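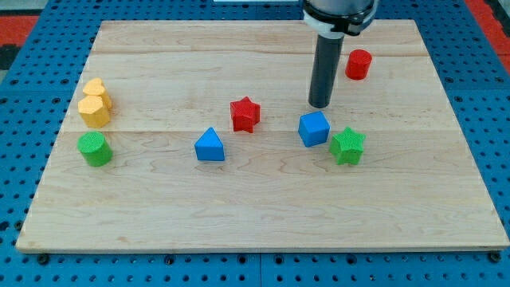

On Sunday the Plomow list member wrote:

> Has anyone dealt with a maple board that cups after oiling? Mine was
> flat when I glued it up. I put two coats on the top and left it on
> the bench. Now it rocks on the corners. It is 15 inches wide and made
> from planks I bought at Agbayani. Should I plane it or start over?

Don't plane it yet. If only the top got oil, the two faces are taking up moisture at different rates, and the board will move until they even out. Oil the underside the same way, then stand it on edge so air reaches both sides. Give it 7 days before you judge it.

I had one do this last winter in the Brelleo workshop. Humidity in there was down to 37 percent and the board went nearly flat again without any planing - I only sanded one corner.

If it still rocks after that, put 4 small rubber feet on it. They hide a slight cup and keep the underside dry.

What oil did you use? The thicker ones take longer to cure, so add a few days if it still feels tacky.

Pandell list, woodworking and finishing
Reply to the list, please, and trim your quotes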